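Tracing a false grasp-confirm fault on a two-finger gripper

1/5/24
Birsen Ateş
7 min read

A false grasp-confirm is when the controller reports an object in the gripper and there isn't one. The arm carries on with its routine, moves to the bowl, opens over it and logs a completed place. The object is still where it started. If the task is scored from the log, the run looks perfect.

We had this on the Rosotard cell, running toy fruit into a bowl. The log showed 300 completed cycles overnight and a strawberry that had not moved since the fourth. The steps below are the ones that found the cause. They assume a parallel gripper with a position encoder and motor current sensing, driven by a Dendovar controller or something close to it.

Before you start

Put the cell in manual reduced speed and keep the enable switch in your hand. Low clear panels around a work area stop objects rolling off the table. They don't stop a hand reaching in, and they are not a guard. Do not put your fingers between the gripper fingers to feel the grip force while the drive is live.

Copy the log files off the controller first. On ours the buffer holds 4,000 events and overwrites the oldest, so a morning of testing will wipe the night you want to look at.

Step 1. Reproduce it with one object

Clear everything except the bowl and one piece of fruit. Use the smallest piece in the set, as it leaves the least margin between "closed on something" and "closed on nothing". Set it down on its side, well clear of the bowl, and run the pick as a single cycle.

Stop the arm between the pick and the place and look at the fingers. Compare what you see with the grasp flag on the pendant. If they disagree, write down the encoder value and the motor current at that moment.
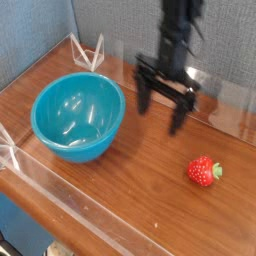 Repeat until you have at least four disagreements. One is not enough to separate a bad reading from a bad threshold.

Step 2. Check the zero

Open the gripper fully and read the encoder. Then close it on nothing and read it again. On our encoder the full stroke should be 1,000 counts, with zero at fully closed. Ours stopped at 31 when closed, and the grasp threshold was set at 25. Any position above the threshold with the motor stalled was taken as an object held, so an empty close passed the test every time.

If your closed reading is at or near zero, skip to step 4.

Step 3. Find out why the zero moved

Look at the mechanical causes before touching the software. In order:

Fingertip pads. A pad that has crept towards the tip will meet its partner early. Check both sides with the drive off.

Finger mounting screws. Slack here lets one finger lean, and the tips touch before the jaws are home.

Debris in the slide. Wipe it out and close the gripper again.

Encoder coupling. Mark the shaft and hub with a paint pen, run a few cycles and see if the marks still line up.

Ours was the coupling. The grub screw had backed off and the hub was slipping a little on each hard stall. Refit with a medium threadlocker, let it cure, then run the homing routine again. Do not simply raise the threshold to cover the offset. The hub will go on slipping and the fault will come back.

Step 4. Stop trusting one signal

Position plus stall is a weak test for small objects. Add a second check after the lift: reopen the comparison once the arm is clear of the table and require the finger position to be within a band taught for that object. We also added a camera check of the pick point before the place is counted. The Segers vision module we use can do this without extra cycle time, as it runs during the move.

Set the failure action to stop and alarm. The old Callitz script retried silently, and a silent retry hides a growing fault very well.

Step 5. Prove it

Run the pick with no object on the table. The controller should alarm every time. Then run it with the object in place and confirm the flag by eye for the first few cycles. Leave the coupling marks on the shaft and check them at the next service. Ours is due in February.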